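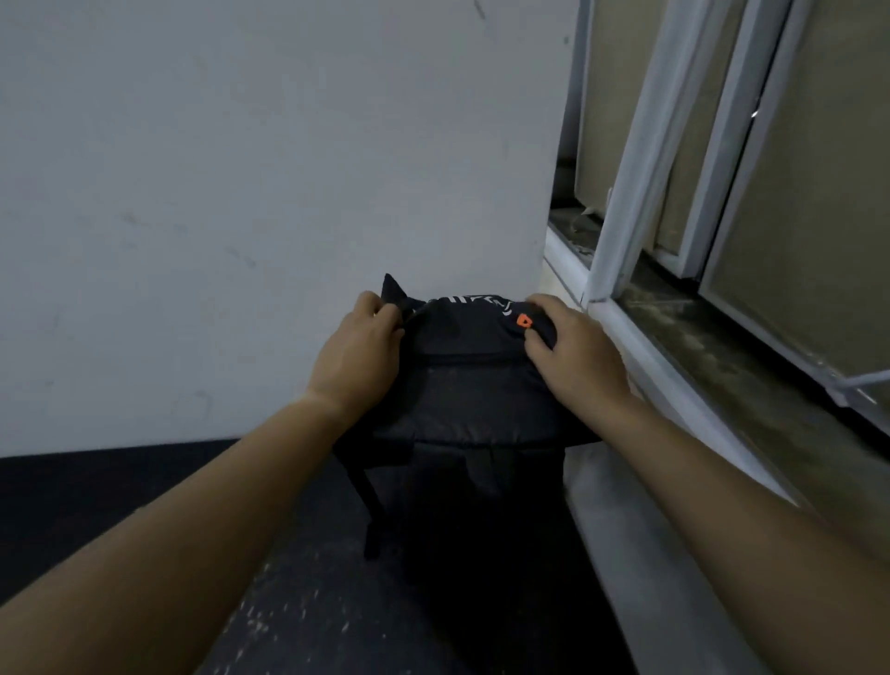
House Diary, August 2026

The annual clearing of the Damgaard study room was completed this morning. All bags left by residents over the summer were to be opened, emptied and recorded before the new intake arrives.

The black backpack in the corner by the window was dealt with first. It has a small orange tag stitched to the fabric and white lettering along the top, and it had been entered in the February list without an owner. The top compartment held a library card in the name of Edvin Kristiansen, 7 pens and a towel. Mr. Kristiansen has been notified by letter at his Allberg address. Unclaimed property is kept for 200 days, after which it passes to the Kolia charity shop.

The floor in that corner requires sweeping, and the wall is scuffed and should be washed before any decision is made on paint. Residents are again asked to store bags on the shelves.

The key to the linen closet has not been returned. Lunch was taken late.

Recent entries
Linen count and missing pillowcases
Window latches, Nusard wing
Notice on bicycles in the hallway

Comments (2)

Marit: I believe the towel is mine. I lent it to Edvin before the exams. May I collect it from the office?

former resident, room 8: The wall in that corner was due to be washed in my time as well.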